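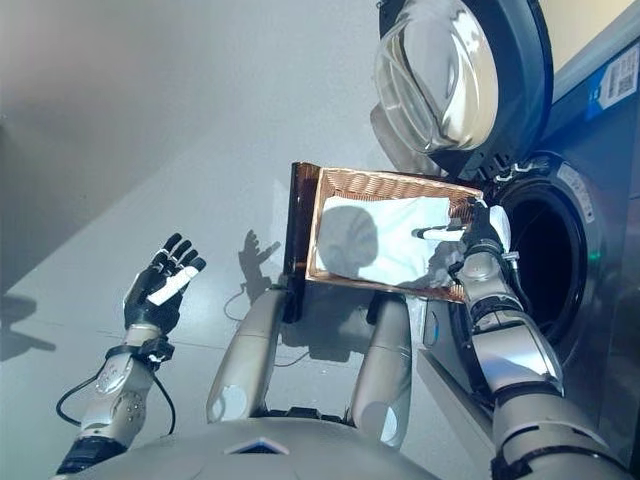

4.2 Comparing hands at the washing machine

1. Open the machine door fully and set the arm speed to 20.
2. Close the right hand on the rim of the basket. 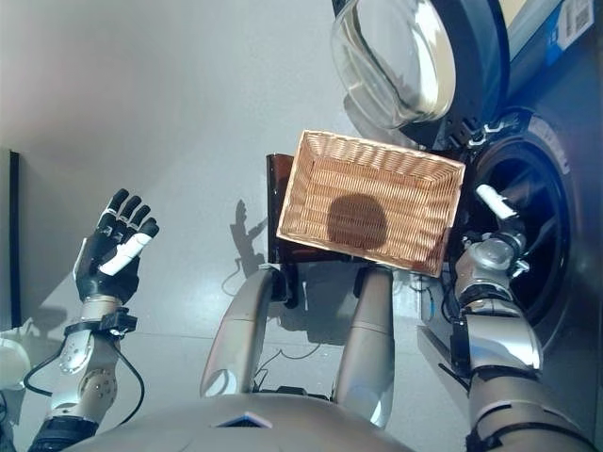
1 min read

3. Keep the left hand raised, fingers spread, until the arm has settled.
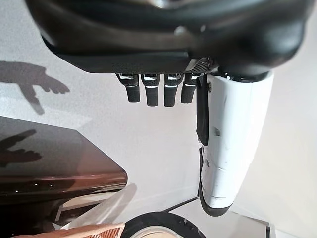

Page last changed: October

4. Check the thumb tip and finger bands for play. Akton hands need 3 checks, Ross hands one.

Caution: stop the arm before touching any finger.
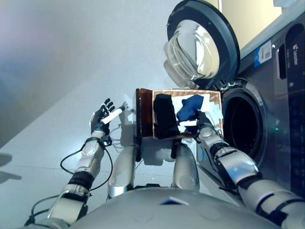
Fig. 4. Right hand at the front edge, with cloth inside.

5. Repeat 16 times per hand and send the log to Heino Sepp at Botdale.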